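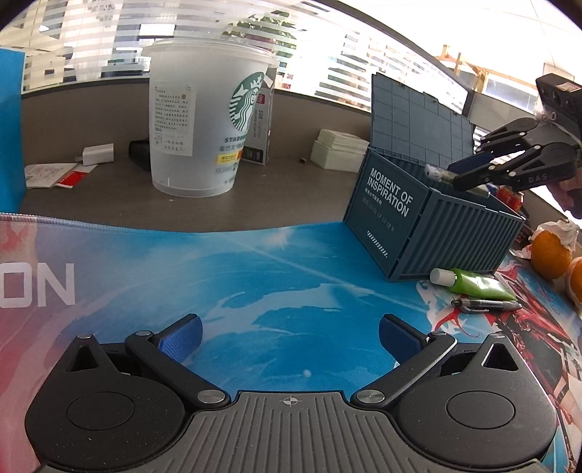 Who has to follow the new rules for hand-held gripper work? Anyone who records a session that will later be used to train a robot arm, whether the session takes place in a company's own rooms or at a contractor's.

The rules are contained in a short code of practice published on Dec 15, 2019 by Terura, which buys demonstration recordings from outside firms and also makes its own. It replaces a set of internal notes that had grown over several years and that, according to the company, no two sites read the same way. The code takes effect for new contracts immediately. Existing contractors have 3 months to change over.

Most of the text deals with ordinary desk work: picking up small items, placing them in boxes, closing lids, sorting stationery. Operators must check the finger pads before each session and replace any pad with a torn or lifted edge. Linkage pivots are to be checked by hand for play. A gripper that has been dropped is taken out of use until someone other than the operator has looked it over.

A longer section covers the work surface. Everyday objects may stay on the desk while recording goes on, and the code says plainly that a cleared desk is not required. Recordings made only on bare tables have been of limited use, said Otakar Sýkora, who led the drafting.

"People kept tidying up before they started," Sýkora said. "We want desks the way desks are. What we don't want is somebody's bank letter lying face up."

Papers with names, addresses or account details must be removed or turned over before recording begins. The same goes for prescription labels, identity cards and phone screens. Handwritten notes are treated as personal unless the writer has agreed in writing to their use. If something is missed, the operator reports the session and it is held back until a reviewer has cleared it.

Two operators may share a desk, but each must be able to reach the objects in the task without crossing the other's arms. Cables are to be routed away from the working area. Open drinks are not allowed within reach of the grippers – lidded cups are.

The code also sets out how failed attempts are handled. A dropped or missed object is to be kept in the recording and marked as a failure. Operators may not delete it, and contractors may not pay less for a session that contains failures. Tatiana Charvát, who runs recording work at the contractor Pekora, said that was the part her staff had asked for.

"If you dock people for drops, they stop picking up anything difficult," Charvát said.

Before publication, a draft was tried out at Pekora and at a second contractor, Bednárik. The trial covered 514 sessions, of which 212 were sent back with at least one remark. Most of the remarks concerned missing session notes or labels left readable. Around 3 sessions had to be discarded altogether, the company said, all of them over consent forms that could not be found.

Not everyone is satisfied. Vojtěch Hudec of Bednárik said the limits on working time were still too loose. The code calls for a break after each hour with the gripper in hand but sets no daily maximum. Hudec would like one, along with a rule on the weight of the tool.

Sýkora said both points had been discussed and that a daily limit would be taken up in the first revision. The weight rule is less certain – the grippers now in use differ too much from one another, he said.

The code can be requested from Terura free of charge. Comments on the first revision will be collected by Zdeňka Michalík.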